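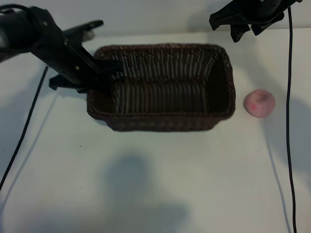 Why does the bathroom mirror go foggy?

You come out of a hot shower, you want to look at your hair, and the mirror is all white. You wipe it with your hand. One minute later it is white again! What is happening?

The water you cannot see

In the air of every house there is some water. It is a gas, and its name is water vapour. You cannot see it, the same as you cannot see the air. When you take a hot shower, much more water vapour goes up into the room.

Warm air can have a lot of water vapour in it. Cold air can have only a little. The glass of the mirror is usually colder than the air of the bathroom, so when the warm air touches the glass, it becomes cooler, and a part of the vapour must turn back into liquid water. This is called condensation.

You can remember it like a bus. In a big bus there are 56 seats, in a small bus only 26. If everybody from the big bus must change to the small one, some people have to get off. The cold air is the small bus, and the drops on your mirror are the people who got off.

Why is it white, if water is clear?

Each drop in the fog is very, very small. A drop bends the light and sends it in many directions. When thousands of drops do this together, your face cannot come back to you in one piece, and you see only a grey or white colour. If the drops join and become a flat layer of water, the mirror is clear again, only a bit wavy.

Where else can you find it?

Look at the kitchen window when somebody is boiling pasta. Look at the shower door, on the inner side. In winter, look at the bedroom window early in the morning. In my flat in December there is so much water at the bottom of the window that I must dry it with a towel before breakfast.

Windows with two sheets of glass get less fog on the inside. Between the sheets there is a closed space with air or another gas, and the heat goes through it slowly. The inner glass stays warmer.

Try it yourself

You need a hand mirror, a fridge and a grown-up who says yes.
Put the mirror in the fridge for 7 minutes.
Take it out and breathe on it slowly, with your mouth open.
Now hold the mirror between your hands until it is warm, and breathe on it again.
Which time did the fog stay longer?

Ghizlane asked me if soap helps. Yes, it does! Put a very little bit of dish soap on a dry mirror and rub it with a soft cloth until you do not see it any more. The soap makes the water spread out flat, so there are no small round drops. After some days you have to do it again.

How to have less fog at home

Turn on the fan before the shower, and leave it on when you finish. Open the window a little, if there is one. Keep the bathroom door closed during the shower – the other rooms have cold windows too.

Written by Salma Cherkaoui, 2021-09-03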